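Last updated: Wednesday, July 11, 2018

Landitz skatepark and kit library -- progress report to the Ban Fund

Ji-hoon, quick one as promised, proper accounts to follow.

Bowl resurfacing finished. Jitberg did the coping in two goes, second go much better. Still a rough patch by the shallow end, they're coming back to grind it. No extra charge, have that in writing.

Kit library: 200 helmets bought, plus pads in all sizes. Vustex wrist guards came up small so swapped the juniors for the next size up. Lost a fortnight on that. Loans since February stand at 3,166, well over what we put in the bid. Most are knee pads and helmets, hardly anyone takes elbow pads unless told to.

Beginners' sessions -- five a week now, was two. Saturday morning is full with a waiting list. Girls' night slow to start but picking up, Da-eun Shim has taken it over and moved it an hour earlier, which helped alot.

Spend: almost all of the equipment line gone. Coaching underspent as we started late. Would like to move the difference into spare wheels and bearings, can you say yes or no before the next payment?
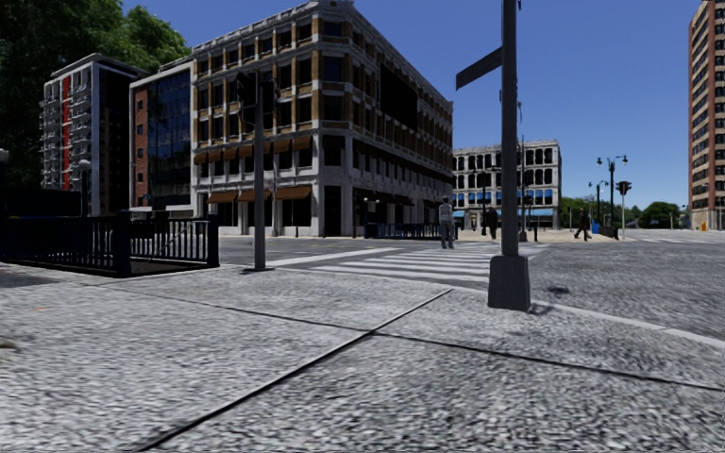
Problems. Storage container leaks at the door end, pads were damp twice. Need racking too. Lights still not signed off, council want another noise reading first and we are waitng on a date.

Next: coping fix, racking, autumn timetable. Da-eun will send the receipts seperately.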